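Call for participants: wrist-camera arm build, Sellidska shared workshop
March – posted by Tegan Tawhiri
4 comments – 30 shares

The Skustarine build is looking for people to join the second stage of work on its bench arm. The arm is assembled and moves under its own control software. What remains is the handling of long, thin parts: picking them up from the table, holding them at a known angle and putting them down in a set place. The wrist camera gives a close view at short range and little else, so much of the work lies in getting useful position estimates from soft images.
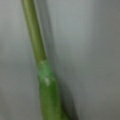
What you would be doing

Sessions run in the back bay at Sellidska from 18:30 and last up to four hours. Each participant takes one of two roles. Operators drive the arm by hand controller and repeat a short pick-and-place task 20 times, with a rest halfway. Builders work on the gripper mount, the cable runs and the calibration routine, which we call Bolger in the logs and which still drifts after roughly 60 cycles.

Operators need no previous experience. Builders should be able to read a wiring diagram, crimp a connector and write simple Python. Experience with inverse kinematics would help. If you have only done this in simulation, apply anyway and say so.
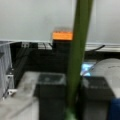 Wrist view, green rod between the fingers.

The drift is the main fault at present. It shows as a slow sideways error at the fingertips, and we have not yet traced it to the mount or to the joint zero. A builder willing to take this on alone would be welcome. 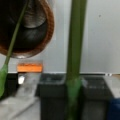 Calibration at Skustarine is done against fixed objects, without printed targets. The routine needs straight edges that stay put between sessions and are visible from low down near the table. At the moment the best candidates are the top rims of the dark grey bins, where they stand out against the pale wall. A small orange block is also useful as a colour reference. Anyone who can suggest a better method should put it in the application.

Practical points

The work is unpaid. Tea and travel within the Zanow area are covered. Participants must be over 18, complete the workshop induction and keep clear of the table while the arm is powered. Notes and code are shared with everyone taking part. To apply, leave a short message at the Sellidska desk, marked Skustarine, giving your preferred role and the evenings you can manage. 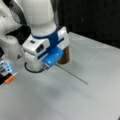

One reader asked whether operators could switch to building later on, and whether left-handed people would be at a disadvantage with the controller. Switching is fine after the first two sessions. The controller can be mapped either way – ask at induction.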